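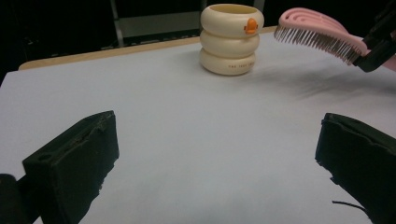 Hi, I'm Dede Tetteh, and I run Didham Miniatures, a small workshop in Bunness where I build dollhouses and room boxes to order. I started with a single kit from a yard sale, got hooked on wallpapering rooms the size of a shoebox, and never really stopped! Most of what I make is 1:12 scale, but I have a soft spot for the odd shape, and a cream stacking cup with three puffy rings and a little orange duck on the side gets me thinking about planters for a nursery roof terrace (yes, really).

Since opening I've finished 100 houses and 1,137 pieces of furniture, which I know because I number every one underneath in pencil. The biggest so far was the Potgieter house, five floors with a working elevator, and the staircase alone took me most of June. I still dream about those spindles.

I also do repairs. Send me your grandmother's dollhouse with the sagging porch and the missing chimney and I'll happily take a look. Wiring is the one thing I hand over, and that goes to my friends at Arkness Lighting, who are far more patient with tiny bulbs than I am.

The order book opens again in September 2026. Drop me a line with your room sizes and a rough sketch, and napkin drawings are fine!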